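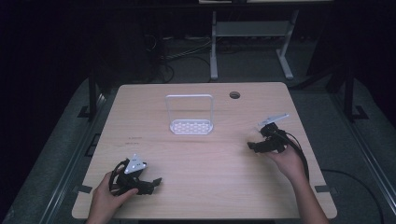
Care of Shared Desks and Tables
Grulgate Residents' Handbook, Household Guidance
Revised 04/10/2026

Residents are asked to keep the tables in the study rooms in good order. The following guidance applies to all wood-surfaced tables and to the small wire racks provided with them.

Pen marks
Wipe the mark first with a damp cloth and a little washing-up liquid. If it remains, place a drop of surgical spirit on a cotton pad and dab gently, trying a hidden spot beforehand. Older, faded marks may need two attempts on separate days. Scouring powder and wire wool must not be used.

Racks and trays
Lift the rack to clean the table; do not drag it. Trays with small round holes collect dust and should be washed in warm soapy water, using a soft brush from the underside. Dry the tray fully before it goes back on the wood. Wet items should not be left to drain on a perforated tray unless a cloth or saucer is placed beneath it.

Cable holes
Keep the opening clear of crumbs and paper. When wiping nearby, wring the cloth out well and unplug anything connected below.

Daily care
Wipe along the grain and finish with a dry cloth. Polish containing silicone is not permitted. Cloths are kept in the Espinoza Room cupboard and should be returned there for washing.

Damage that cannot be removed by these methods should be reported to Perla Nava, Household Office, within 2 working days.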